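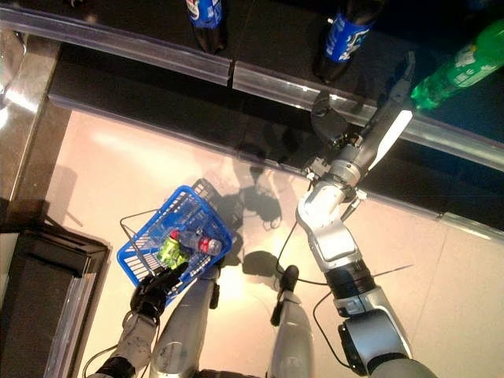 How I load a basket with soda for a cookout

I start with the drinks, before chips or anything else. At Denley I grab one basket and set myself a limit of 18 bottles for the whole party, small ones only. Anything bigger and you'll want a cart!

Step 1. Take the cola first. It's what my crowd goes for, so it gets the bottom of the basket.

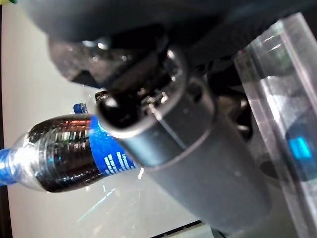 Check each cap as you go – a quick twist to be sure it's tight, then lay the bottle down on its side.

Step 2. Add the lemon-lime and some plain water. I turn the caps all the same way so the bottles nest together (my way, anyway).
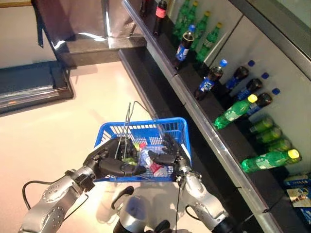 Step 3. Lift before you add more. If the handles dig into your hands, stop there and make a second trip. I've carried up to 40 pounds across that parking lot in May and would not do it again.

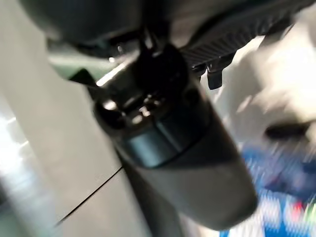

Gripper fingertip, close up.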